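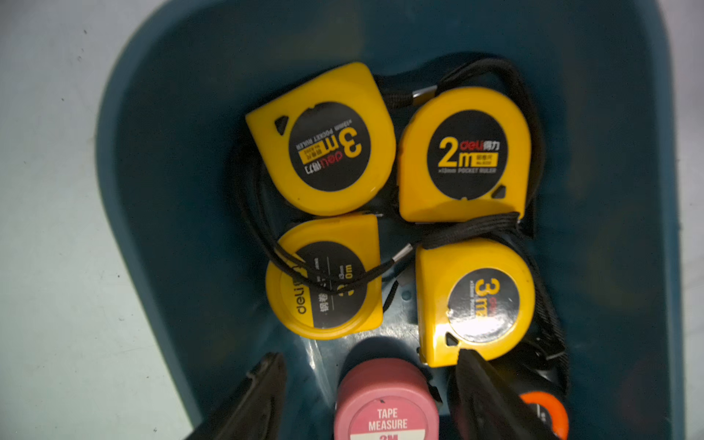 3 min read

Rukska Pauses Two-Arm Picking Stations After Strap Snag Fault

PRORVILLE – Rukska is asking all customers who run its two-arm tabletop picking stations to stop unattended operation until a software update has been installed. The request follows a fault at the company's Prorville test site in which one arm kept pulling on a snagged cord after the other arm had already stopped. There were no injuries. One gripper was damaged and has been replaced.

The notice covers 157 stations. Single-arm stations are not affected and can stay in use.

What happened

The fault came up on a Monday during a routine sorting run with tape measures that have wrist straps attached. The station's task was to lift the tape measures out of a plastic bin one at a time and set them down on the table. The straps are thin cords, and when several tape measures are packed together the cords tangle around the cases.

During the run, the left gripper closed on one tape measure while the right gripper was holding another. The two straps were knotted. As the arms moved apart the cord went tight, and the left arm read the extra load and stopped, as designed. The right arm did not. It went on pulling for 8 seconds until an operator pressed the stop button on the front of the station.

Rukska engineers repeated the run the same afternoon with an operator standing by and got the same result.

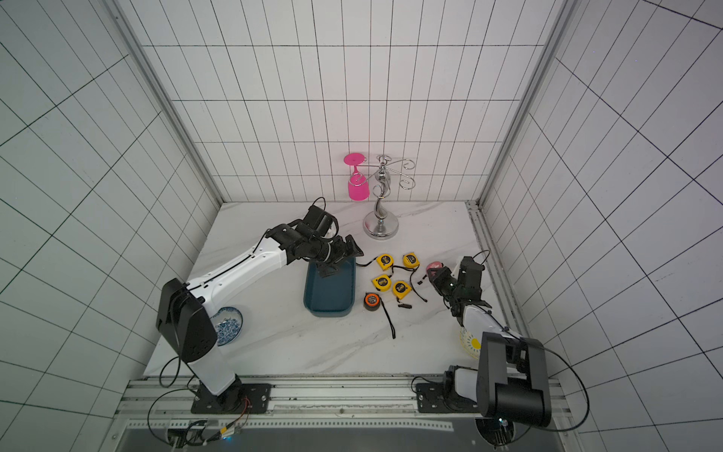

The cause was found in the way the two arm controllers share a stop signal. Each arm watches its own load and sends a message to the other when it stops. In the current software, that message is ignored if the second arm is in the middle of a lift. The setting was added last year to cut down on needless stops when one arm brushed the edge of a tray, and it was not tested with items that can tie the two arms together.

The emergency stop button is on a separate circuit. It worked each time it was pressed and is not part of the fault.

"We made a change to save time and we did not check it well enough against soft parts like cords and straps," said Sebastián Palma, head of product safety at Rukska. "A stop on one arm has to mean a stop on both. The update puts that back, and there is no option to turn it off."

What customers should do

Customers with a two-arm station should:

Stop all unattended runs now, including overnight runs.
Keep an operator within reach of the stop button while the station is on.
Take items with loose cords, straps or loops out of the work until the update is in place.
Check the gripper fingers for bending or play before the next run. A finger that moves when pushed by hand should be replaced.

The update will be sent to customers in January and takes one restart to install. After installation, the station runs a short self-check in which each arm is stopped in turn. Both arms must come to rest. If either one keeps moving, the station should be switched off at the wall and reported to Rukska support.

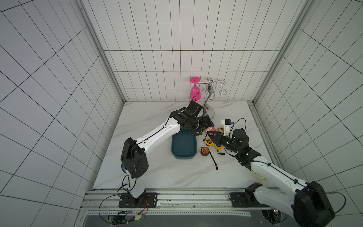 A two-arm station with tape measures on the table. The fault affects how the arms share a stop signal.

Customers who can't install the update themselves can book a visit from the service offices in Rosales or Jernuvmont. Visits are free of charge for this notice, and so are replacement gripper fingers for any station where damage is found. Phone support opens at 8 a.m. on working days.

Rukska has added strapped and corded items to the standard test set for all new software – the earlier set was mostly rigid items such as cups and boxes. The company is also going back over past fault logs for cases where one arm stopped and the other did not. It has found 2 so far, both at its own site and both without damage. Any customer whose station shows up in the review will be contacted directly.

About Rukska

Rukska builds tabletop robot stations for picking, sorting and light packing. The company is based in Prorville.

Media contact: Rukska press office, Prorville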